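Packing & Fulfilment Forum > Shop Floor > Automation and Jobs

Arms on the gift set benches - what changed for you?

Posted 11/30/20 by benchfour

We pack toiletry gift sets and washbags at a contract site, and in September the firm put two arms in on the small-goods line. The system is called Dosteo and it was set up by Ememier. Before that there were 26 of us on the benches. There are still 26 of us on the books, but the work is different and I'd like to hear from people who are further along with it than we are.

What the arm does is pick single items off a cloth-covered bench and put them in the tray. Bottles, puffs, anything on a loop. A person lays the items out and takes the full tray away. Soft things and straps are the slow part. It will go for a strap with the fingers wide open, and you stand there wondering which bit of it they will close on.
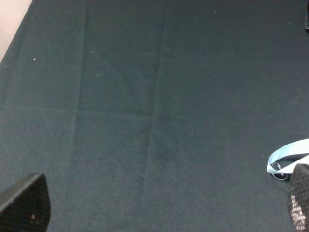 My main gripe is the pace. I used to do a set my own way, puff first, then the bottle, and talk to whoever was next to me. Now I lay out, step back, wait, step in. My hands are better for it, I'll say that. My wrists used to ache by Wednesday and they don't now. But the shift feels longer.

The other thing is pay grade. We've been told "arm attendant" is the same grade as packer. To me it's a different job. I clear faults, I fill in the stop log, I decide when an item goes to the hand bench. Has anyone got that regraded?

Reply from tapegun_tilly

We had ours regraded, but it took nine months and only because three people left. Write down everything you do that wasn't in the old job sheet. The stop log is your best evidence, so keep a copy of your own entries.

On the pace, ask for two stations each. It sounds worse but you aren't stood waiting.

Reply from oldbay9

Disagree with Tilly about two stations. We tried that at the MacDonald unit and you end up walking all day. One stops while you're at the other, then both stop. I did over 200 stops in one week. Went home worse than I ever did off hand packing.

And sorry, but "same numbers on the books" means very little. Ours stayed the same as well until the temps weren't called back. They were never on the books to begin with.

Reply from benchfour

That's a fair point about temps. We normally get 10 in for the Christmas sets and this year it was none. I hadn't put that down to the arms as orders are odd this year anyway, but it could be both.

Reply from linetech_m

I'm on the other side of this, I look after the cells at Udunia. A few things that helped our attendants:

Ask who is allowed to change the layout. On our site the packers can move the item positions themselves and don't have to ring me. Stops dropped a lot once they could, as they knew which way round a thing sits best.

Iron or steam the cloth, or keep it on a roll. Folded cloth keeps its creases, and small light things sit differently on a ridge. Brush the lint off while you're there.

Leave clear space between a hard item and a soft one. A bottle on its side next to a puff is fine if the loop is pulled out flat where the fingers can get to it. If the loop is tucked under the netting, send it to the hand bench.
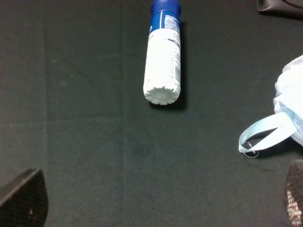 Reply from oldbay9

All good advice, but look at what it is. Steam the cloth, brush the cloth, pull the loops out. That's a person doing jobs so the machine can do theirs. It ought to be counted as work when they set the rate.

Reply from linetech_m

I agree with that. Our rate includes layout time. It didn't at first, and the target was silly. The packers timed it themselves for a week and took the sheet to the manager.

Reply from quietshift

Nights here. I prefer it with the arms. I've got a bad shoulder and I was looking at leaving before they came in. I don't miss reaching across the bench all night. I do miss having someone opposite me - the cells are spaced so far apart you can go until break without talking to anybody. If yours aren't bolted down yet, ask for them to face each other.

Reply from benchfour

Ours are bolted, sadly. But I'll time the layout this week and start copying my log entries. Tilly, could you message me the wording you used for the regrade?

Reply from tapegun_tilly

Sent. Change the job titles before you hand it in, ours are still in there.

Filed under: Automation, Hand packing, Pay and grading

Contact the moderators | Copyright Packing & Fulfilment Forum | Back to top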